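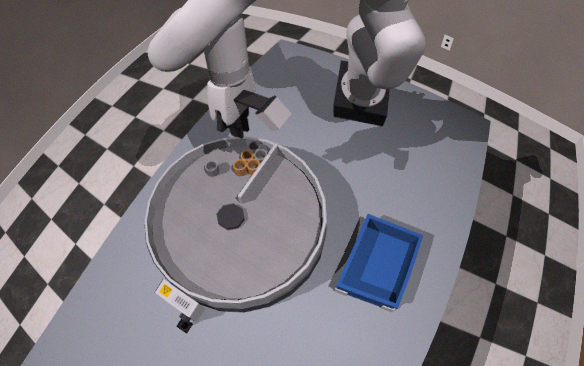 Maritza Espinoza has been the head of the lower school at Preka for six years, and in all that time she has eaten lunch in her office exactly once, on a day when she had lost her voice. The rest of the time she is in the dining room with the second graders, and that is where she asked me to meet her, a little before noon on a wet October morning, with a tray of macaroni already waiting for me.

"You learn more at this table than in any meeting," she told me, scooting over to make space. "Last week I found out that one boy was scared of the stairs. The big stairs, by the library. He'd been going the long way around since the start of school, and so he was late to music every single time, and we were all wondering why he didn't like music!"

I had come to talk with her about reading, and in particular about the family reading evenings the school began last fall, but it took us a good while to get there. People kept coming by. A girl wanted to show her a tooth. Zachary Doucette, who teaches third grade, needed to know whether the bus for the nature center had been confirmed (it had), and then he sat down too, and stayed.

The reading evenings came out of a worry that will be familiar to a lot of parents. Children who had loved being read to in kindergarten were drifting away from books by the end of second grade, right about the time they were able to read on their own.

"They'd get to the point where they could do it themselves, and we grown-ups would clap and say wonderful, off you go," Espinoza said. "And then the cozy part was over. No more lap, no more silly voices. I did it with my own daughter and I'm a teacher, I should have known better."

So the school asked families to come back at six in the evening, once a month, in slippers if they liked, and be read to for an hour. All of them, parents included. There is no worksheet and no reading log. A teacher takes each classroom and reads aloud from a chapter book, and the families move around or stay put as they please.

She had set out chairs for 90 people the first time and was privately afraid she would be looking at a lot of empty ones. They ran out before the first chapter began, and fathers in work boots ended up on the rug. "Zachary read the one with the goose," she said, and Doucette put his hand over his eyes.

"I do a goose," he admitted. "It's loud. I can't get through the grocery store now without somebody's little brother asking for the goose."

What pleases them both is how many languages have crept in. Lihua Yin, whose twins are in first grade, offered to read a picture book in Mandarin last winter, and her room was full of children who didn't speak a word of it. They listened anyway, and by the third page they were joining in on the part that repeats. Since then Gangadharan Amin, a grandfather of two, has told stories in Tamil with no book at all, stopping every few minutes so that his grandson can explain what is going on.

"The grandson was one of our quiet ones," Espinoza said. "I'm not going to tell you he's a different child. He's still quiet. But he stood up in front of all those families and did that, and he wanted to do it again in the spring."

The library has felt it as well. Edmund Zalewska, the librarian, keeps the numbers on a card taped beside his desk, and he was happy to read them out to me on my way past: 1528 books borrowed last school year by the second and third grades together, and 295 of those by families who took something home on a reading evening. He would like more chapter books in Spanish, and if anyone reading this has some in decent shape, he'll gladly come and pick them up.

I asked Espinoza what she would say to parents who are too worn out at the end of the day to read aloud, and she laughed, and then thought about it for a while.

"I'd say I know. I really do. Read one page. Read it badly, read it lying down with your eyes half shut – they don't mind. And if you can't, let them read to you while you do the dishes, and ask what happens next, even if you couldn't care less about the dragon."

The bell went then, and she was up at once, wiping down the table with a napkin and reminding someone about a jacket. The next evening is planned for after the fall break, doors at six, and Doucette says he is thinking of retiring the goose. The girl with the tooth, who was still standing there, told him he wasn't allowed.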